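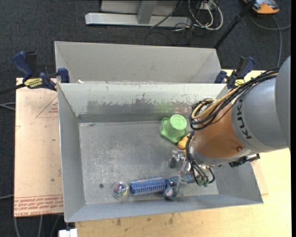

Fig. 5. Metal bins with sloping walls, placed one behind the other.

5. Setting Up the Parts Washing Station

This section explains how to place and fill the Valla 540 washing station and its bins. Please read all steps before you start. The electrical connection is described in the next section and must be done by an electrician.

5.1 Placing the bins

1. Choose a level floor. The station can correct small differences with its feet, but the bins have no feet and will stand as the floor is.
2. Put the first bin with its long side parallel to the station. Leave enough space to walk between them.
3. Put the second bin behind the first one. The rims should not touch, or the bins will rattle when the pump is running.
4. Check that both bins are empty and free of metal chips. Use a brush, not compressed air.

Note: Scuff marks on the floor of a bin are normal after use and do not need repair. Deep scratches with rust should be sanded and painted with Womico primer.

5.2 Filling the tank

1. Close the drain valve. The handle must point to the left.
2. Fill with clean cold water up to the lower mark on the glass.
3. Add the Pelberg cleaning powder slowly – one full scoop for every 5 gallons of water.
4. Fill up to the upper mark and close the lid.
5. Let the pump run for some 5 minutes before you wash the first parts.

CAUTION: Always add the powder to the water. Never pour water over dry powder, it can splash and hurt your eyes. Wear gloves and safety glasses.

CAUTION: Do not wash magnesium parts in this station.

5.3 First wash

1. Lay the parts in the basket with the open holes down, so that the water can run out.
2. Turn the dial to Short and press Start.
3. When the lamp is green, wait until the basket stops dripping, then lift it out.
4. Empty the basket into the first bin. Do not throw the parts from high – thin edges bend easily.

Note: If white spots stay on the parts, the water is too hard. Order filter no. 1678 from your dealer and install it before the inlet hose.

Manual revision: 12 Oct 2026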